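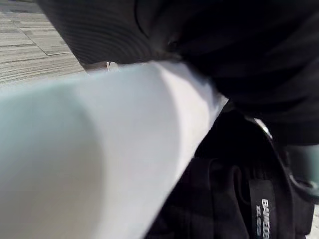
Black ribbed fabric, seen close up.

Rilport Opens Second Mending Shop, This Time in Kurnville

KURNVILLE, Jun 18, 2018 - I've been wanting to write this one since March, so forgive me if I sound a bit giddy. Rilport, my little clothing repair business, is opening a second shop on Gill Street in Kurnville, and the doors are open as of this morning!

If you've never been to our first place, we fix the clothes you already own. Sweaters with moth holes, coats with torn linings, the jeans you swear are still good (they usually are). Last year we mended 3707 pieces, and 792 of those came in from Kurnville by mail, so you can see why I started looking at storefronts over there.

The new shop has two long worktables, a fitting room with a door that really closes, and a counter where you can wait while we sew on a button. Most repairs take about seven days. Knits can run longer - matching yarn is slow work and I'm picky about it.

We're also bringing along Cikudico, our beginner mending class. You'll learn to darn a sock, fix a hem and patch a cuff, and you go home with your own needle and thread. Bring something you don't mind practicing on. Stretchy ribbed stuff is harder than it looks, so maybe save that for your second visit (or just hand it to us).

Prices are the same at both shops, and mail-in repairs carry on as before. For class sign-ups or press questions, stop by the Gill Street counter and ask for the owner - that's me.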